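List index Previous by thread Next by thread Reply Search archive

From: Marcela Sokol
To: teleop-users
Subject: Re: Re: gear demos, how far out should the operator start?

Kieran Kershaw wrote:

> We are about to start recording the gear set and I would like to agree the
> start pose before anyone sits down at the leader arm. On the Woltier cell
> we always began with the fingers nearly over the part, and the trained
> policy was useless whenever the part was somewhere else. Alcides says start
> wide every time. Gilmar says it makes the episodes too long and people get
> sloppy. What are you doing at Brikby? Also, do you keep the episodes where
> the operator misses and goes back?

Kieran,

We start wide. I was on Gilmar's side of this until May, when I went through our first batch and found that nearly every episode began with the gear already between the fingertips. There was no approach in the data at all, so there was nothing for the policy to copy. The close starts saved us a few seconds each and we had to throw most of them away.

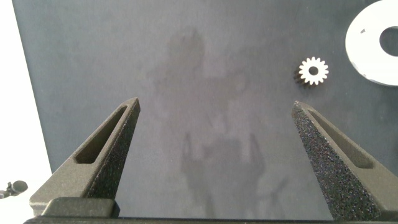 The start pose we use now is jaws fully open, nothing held, and the wrist pulled back far enough that the operator has to travel to reach anything. I don't fix it more tightly than that. The one rule is that the small gear must be somewhere in the wrist view when recording begins. It can be well off to one side, as with the white one up at the right here, past the tip of the right finger, and it is fine if the bigger disc next to it runs out of view. If the operator has to hunt for the gear with the arm, the first part of the episode is just wandering, and I'd sooner not teach that.

On length, Gilmar is right that they get longer. Xiomara timed a few of hers and the approach wasn't the slow part. Most of the time went on the last bit, lining up over the plate and letting go. What helped was telling people to move at one steady speed and not stop halfway to think. If they need to think, they do it before pressing the pedal.

As for misses, we keep them if the operator recovers in one go. We bin them if there are 2 or more failed grabs, or if anyone reaches in with a hand. The set stands at 774 kept episodes, all on the same plate. Alcides wanted a second plate, but I would like to see how this one trains first.

The bevel gears need more care than the spur gear. With the spur gear you can come straight down and it doesn't matter much which way round it is. With the bevels, people twist the wrist late, when they are already low, and knock whatever is on the plate. Please ask your operators to get the wrist angle right while they are still high up.

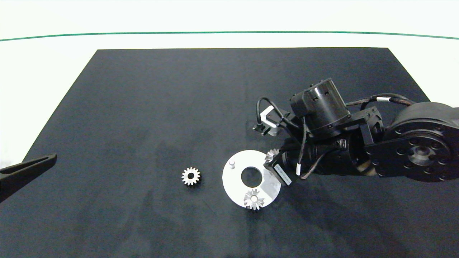

Head camera: one bevel gear in the gripper, the other on the plate, spur gear still out on the mat.

Check your lighting before you record as well. White parts wash out in the wrist camera long before they look bad on the operator's screen. I turned our exposure down once and then had to redo the calibration since I'd nudged the mount while doing it, so do the exposure first and calibrate after.

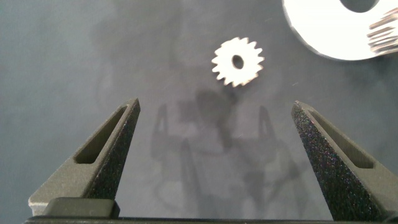 The other thing is the lag on the leader arm. If you are still on the old Rostard driver, the follower trails slightly and people learn to overshoot to make up for it. You won't notice while driving, but the overshoot is in the recorded actions and the policy will do it too. We moved to the Vasconcelos branch and it went away. There is a setting in there for smoothing the commands; leave it off. It makes the playback look nicer and hides the small corrections at the end, and those are what you want.

New operators do 9 practice runs here which we don't save. After that they are usually steady enough. I would not put two new people on in the same morning, as they pick up each other's habits.

If you want to compare starts, I can send you the old close-start batch. It is no good for training but you could replay it next to yours. Tell me where to put it, the files are too big for the list.

Marcela

> Also, Xiomara mentioned a sheet with the keep/bin rules. Could someone post
> it?

She has the latest copy, mine still has the old rule about dropped gears in it. Xiomara, could you?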